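Can a Robot Tidy the Medicine Shelf? Ask Who Tidies the Robot

You may have seen videos of robot arms putting things away while cheerful music plays. It looks easy. I don't quite trust those videos, so I asked to see what goes on before the music starts.

The setup I visited is called Porkari. It has two arms bolted to one metal rail at the edge of a table, and its job is to sort small things from the medicine shelf into a plastic container. You could do it before breakfast. Porkari needs a grown-up and nearly 30 minutes of getting ready.

First, the rail. If it wiggles, both arms wiggle with it, so Junhao Wan pushes on it with his hands and tightens anything that moves. Next come the cables. An arm that swings around can tug on its own cable, and a tugged cable can come loose inside the plug where you can't see it.

Then the fingers. Each arm has a gripper, a kind of hand that can only pinch. Junhao wipes the fingers with a cloth, because dust makes them slippery.

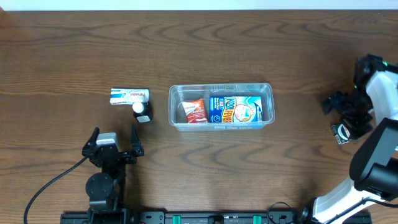
By Bernadette Breathnach
Robots, Really? column

One arm is holding a little item with a label while the other waits with its fingers open near a small brown bottle. A blue Kool Fever box is in the container. So does that mean the robot is smart? Hold on.

A robot arm has a motor at each joint, and each motor has to know which way it is pointing. Over time that can drift a tiny bit. Your elbow never forgets where it is, but Porkari's might! So Junhao sends both arms to a starting pose and checks them against marks he made himself. If one is off, he resets it and tries again.

He told me he tests the grippers after 200 pinches and changes the finger pads when they look shiny. "It doesn't know that they're worn out," he said. "It just starts dropping things."

I asked if Porkari would ever look after itself. He thought maybe some of it, someday. I'll believe that when I see an arm pick up a screwdriver and fix its own wrist.

Try this: put on thick mittens, pinch with one finger and your thumb, and move 6 small boxes into a bowl. Ask before you borrow any boxes, and leave real medicine alone.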